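# Cleaning a second-hand play kitchen set

Play kitchen sets from jumble sales and charity shops are usually grubby but sound. Allow an afternoon for the washing, then leave everything to dry overnight. You will need washing-up liquid, an old toothbrush, two tea towels and a washing-up bowl.

## 1. Sort before you wash

Make one pile of hard plastic, one of wood and one of fabric or felt. Anything with a battery compartment goes in a fourth pile, well away from the water. Check each piece for cracks and sharp edges, and throw out anything that sheds small bits.

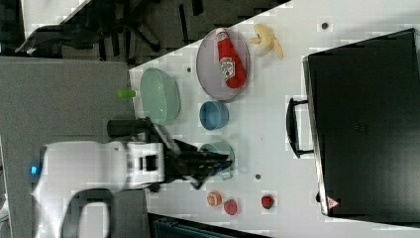
Peel off old price stickers at this stage. If the glue stays behind, rub in a little cooking oil, wait a few minutes and wipe. I have used Zastent label remover as well, but oil does the same job and costs less.

## 2. Wash the hard plastic

Use warm water, not hot. Thin plastic goes out of shape easily, and painted faces and labels lift if they soak. Wash printed pieces quickly by hand and leave the plain ones in the bowl while you do it. Hollow food with a pinhole in the bottom will take in water, so wipe those pieces with a cloth and keep the hole uppermost.

## 3. Wood and felt

Wipe wood with a damp cloth and dry it straight away. Felt can be sponged, pressed in a towel and laid flat.

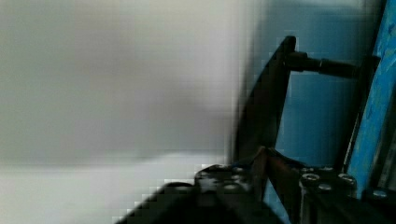
Drying needs moving air more than heat. Keep the pieces off the radiator and turn them once before bed. If you are checking pale plastic for stains, hold it up against something with a bit of colour - a medium-blue wall like this one is ideal - and look at it from both sides. Give everything at least 12 hours.

## 4. Put the set back together

Group the pieces the way a child would use them, with plates and the food that goes on them in one place. 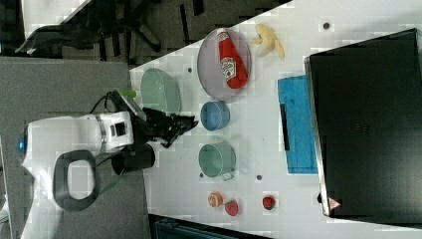 *Ketchup bottle on its plate, with the pale green oval dish nearby.*

Lids, spoons and other loose parts are best kept in a drawstring bag. I use a Rashti one, though an old pillowcase will do.

## 5. Store it

Pick a shallow box so that nothing gets buried. Pans go in first, then bowls, then food. Write the contents on the lid in pencil.

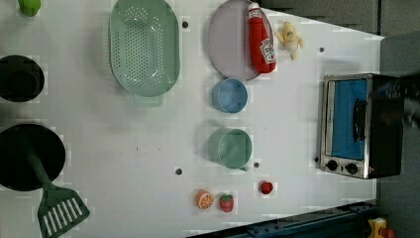

*Cookware and play food laid out on a white table.*

Wipe the set over again every month or so, and after any visitor with a cold.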